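Grenham Storage — Frequently Asked Questions

Wire baskets and shelf inserts

What sizes do the wire baskets come in?
Two: the standard and the long. Both are rectangular and both fit a cupboard shelf at least 29 cm deep. Measure from the back wall to the inside of the door, with the hinges included. Most returns we get are from people who measured with the door open.

Do the baskets come in colours other than white?
White only at the moment. We stopped the grey in April and won't be restocking it.

What is the flat panel for?
It gives the basket a solid surface, so small jars and spice tins don't tip between the wires. It lifts out for washing. You can also leave it off if you're storing larger things like bags of flour.

Can I put a container underneath?
Yes, provided it's low enough to slide in without scraping the wires. Lidded plastic containers work well there. Measure the height with the lid on, and keep the container near the front so you can reach it without moving the basket.

How much weight will a basket take?
We rate the standard for tins, jars and crockery in ordinary household amounts. Please don't stand on it or use it as a step — we have been asked. Cast iron cookware should go on the shelf itself.

How do I clean it?
Warm water, dish soap and a soft cloth. Dry it straight away, especially at the joins. Don't use steel wool, which takes the coating off and lets rust in. The panel can go in the top rack of the dishwasher.

The basket rocks on my shelf. Is it faulty?
Usually the shelf is bowed. Try the basket on a flat benchtop first. If it still rocks, contact us and we'll replace it.

Can I return a basket I've already used?
Within 30 days, yes, if it's clean and the panel is with it. You pay return postage unless the basket arrived damaged.

Do you sell the panel separately?
Yes. Email Leonora Tan in spare parts with your order number and which basket you have. Panels for the older Varneo baskets are no longer made, and the current ones won't fit them.

Which way round should the basket go?
Put the low railing at the back so things don't get pushed off behind. The open side faces you, and a container stored underneath goes in at the front edge. 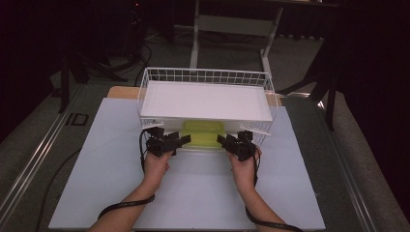

Delivery and pick-up

How long does delivery take?
Orders placed before noon leave the warehouse the same working day. Allow up to a week for regional addresses.

Can I pick up my order?
Yes, from the counter at 136 Hennessy Road. Wait for the confirmation email before you come, and bring the order number with you.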